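Bin picking demos – how many before you stop and train?
Forum: Learning on real arms > Data collection
14 posts

torquewrench_dan
14 July 2026
Ok so quick one, am on lunch. We're gathering grasp examples for a bin picking policy at Flateck. Plain bars, two colours, dumped in a steep sided metal bin, KUKA arm. Person guides the arm in, closes, lifts, drops it in the tote, next. Have 700 episodes recorded and I'm arguing with my lead about wether to keep going or train now and see.

My view is train now. His view is the set isn't varied enough and a policy trained on it will just teach us what we already know. Thoughts? Also happy to be told the setup is daft.

mossback
What's the success rate of the humans. That's the first thing I'd want to know. If your operators miss one in 3 you've got a labelling problem before you've got a quantity problem.

torquewrench_dan
Much better than that. Misses mostly when two bars are side by side and the finger wants to go down between them. We keep the misses, flagged.

Pile state is what the lead is on about. Some bars crossed over each other, some flat on the floor, some up against the slope.

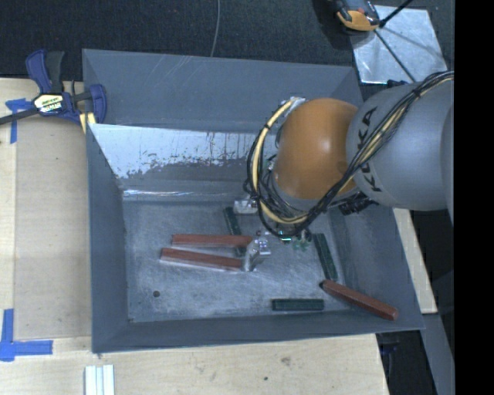
The crossed ones are where people slow right down. Operator A goes for the top bar every time, no matter what. Operator B picks whatever's closest to the jaws, even if it drags something else along with it. So in the data you've got two completely different habits and no column that says who was driving. Yes I know. We're adding it.

heliotrope9
No operator column after 700 episodes, oof. Can you recover it from the shift roster? We did that once, matched timestamps to sign-on times. Took an afternoon. Not perfect but better than nothing.

torquewrench_dan
Roster exists, on paper, with coffee on it. Will try.

Piret Siliņa
I'd train now, on what you have, tonight if the machine is free. Not because the model will be good. It will tell you which pile states it fails on and then you collect those. Collecting blind is the slowest way to do it. We went past what we needed by a long way at my last job, and most of it was the same easy grasp over and over, bar by itself, flat, middle of the floor. Lovely looking dataset. Useless in the corners.

mossback
Disagree a bit. If you train early you get attached to the early failures. Then the whole collection gets bent round whatever that first checkpoint was bad at, and the checkpoint was bad at it partly by luck of the seed. Seen it happen. Decide your pile states up front, write them on the wall, collect evenly.

Piret Siliņa
Then train 3 seeds. It's cheap compared with people standing at a bench.

mossback
Cheap for you maybe. Some of us share one box with the vision team.

gravel_rd
Lurker, different angle. How do you reset the pile between episodes? If it's a person tipping the bars back in by hand then your piles are all "person tipped it" piles. They have a look to them. Ours all ended up heaped toward the side the person stood on. Moved the table so they had to tip from the other side half the time and the grasp heatmap changed completely.

torquewrench_dan
By hand, yep. Always same side. Well bugger.

gravel_rd
Yeah. We went to a bucket on a hinge in the end. Ugly, works. Pull the string, bars go in, stir with a stick for a couple seconds, go.

heliotrope9
Stirring with a stick is underrated. Also try starting some episodes with the bin nearly empty. Everyone records full to half full and then stops when it gets boring, so the last bar against the wall has hardly any examples, and that's the exact one that stalls your cell and gets you a phone call.

sprocketina
+1 to last bar against the wall. With a sloped side the bar sits at an angle and the finger hits the wall before it's closed. Our operators learned to nudge it back to the floor first and then grasp. Do you allow nudges in your protocol or is it one clean grasp per episode?

torquewrench_dan
One clean grasp. Protocol says no pushing. Which in hindsight means every wall bar is either a heroic angled grasp or a flagged miss.

sprocketina
Drop that rule. Seriously. Let them nudge. You want the policy to know about pushing, otherwise you'll be writing a scripted recovery move by January and hating it.

mossback
Careful though. Once you allow nudges some people nudge EVERYTHING. We had a fella at Feyisa who'd tidy the whole bin into a neat row before picking. Beautiful to watch, terrible cycle time, and the policy copied him. Took ages to train it out. Allow it only where the first approach is blocked, and say so in the protocol with two or three worked cases.

Piret Siliņa
Agree with mossback on this one (mark the calendar).

torquewrench_dan
Ha. Ok, noting. Couple more questions while I've got you all.

Lighting. Bare metal bin, shiny up the back wall, dull on the floor. The depth on that back wall is rubbish, full of holes. Do people paint the bin? Lead says no painting, customer bins won't be painted. I say paint it for training, get clean labels, deal with shine later.

gravel_rd
Don't paint it. Your lead's right. If the customer bin is shiny, train shiny. Clean labels on a bin that doesn't exist are worth nothing.

heliotrope9
Half agree. Don't paint but do swap bins. Even one second bin with different wear. A policy can latch on to scratches, any spot that never moves really. We had one that would not work after somebody cleaned the bin. Took us more than 9 days to work out what had changed.

torquewrench_dan
9 days!! What did you do, dirty it again?

heliotrope9
We did dirty it again, yes. Then recorded with it clean as well. Mixed both.

sprocketina
Also shift the bin. Clamped in one spot on the bench is fine for one session but loosen it off and turn it a few degrees between sessions. Tape marks for where it's been so you don't keep going back to the same comfy position. And write the position down per session, don't trust memory.

mossback
Per session isn't enough if your sessions are long. We move every 20 episodes. Somebody sets a timer. Annoying, works.

torquewrench_dan
Every 20 is going to start a riot here but ok.

Colours. Half my bars are a reddy brown, half dark green. Same shape. Should I care? The green ones get missed more by the segmentation against the grey floor, or thats how it feels, haven't measured.

Piret Siliņa
Measure before you do anything. It's one query. If you can't split your miss rate by colour then that's another missing column, and I'd fix that ahead of the lighting, the paint, all of it.

gravel_rd
Bet it's the light not the colour. Dark part, dull floor, arm's own shadow over the top. Check the ones on the arm side of the bin vs the far side.

drillbit_mtl
Coming in from the commercial side. We bought a packaged grasp model, the Sterkinex one, and were told we wouldn't need our own examples. We needed our own examples. Fine on boxes, sulked at anything long and thin lying across another long thin thing. Would pick the bottom one and lift the top one with it. So whoever's thinking of skipping this step, don't.

mossback
Was that with their gripper or yours?

drillbit_mtl
Ours. They said that was the problem. Everyone always says the gripper is the problem.

sprocketina
Sometimes it's the gripper.

drillbit_mtl
Sometimes, sure. Swapped to a Drurkine set of fingers for a month, narrower tips. Double picks went down a bit, drops went up. Went back to the old ones.

torquewrench_dan
On double picks – do you log them as success or fail? Ours go down as success if the target bar makes it to the tote. Lead's rule. I think it's wrong.

Piret Siliņa
Third label. Not success, not fail. "Success with passenger" we called it. You'll want to filter it both ways later depending what the customer cares about, and you can't do that if it's been folded into a yes.

heliotrope9
Third label, yes. Don't go past about five labels total though or the operators start picking whichever button is closest.

mossback
I'd have it as fail, plain and simple. If you wouldn't want the robot to do it don't call it a success with a cute name. But a separate label does no harm I guess, so long as nobody trains on it by accident.

torquewrench_dan
Ok my list so far. Operator column from the coffee roster. Colour column. Passenger label. Second bin, no paint. Move the bin way more often. Nudges allowed when blocked, worked cases in the protocol. Hinge bucket. And start a training run tonight on the 700, 3 seeds, don't fall in love with the results.

Lead has agreed to all of it except the nudges. He reckons they'll muddy the force data. Any comeback to that?

sprocketina
Segment them. Mark the start of the nudge and the start of the grasp, two button presses. Then he can chop the nudges out if he wants his force data tidy and you can leave them in.

gravel_rd
Foot pedal for the button by the way. Hands are busy.

torquewrench_dan
Pedal's a good shout, there's one in the drawer from the old welder I think. Back on shift. Will post the split by colour when I've got it.

Piret Siliņa
Post the wall bars too please, seperate from the rest. Curious.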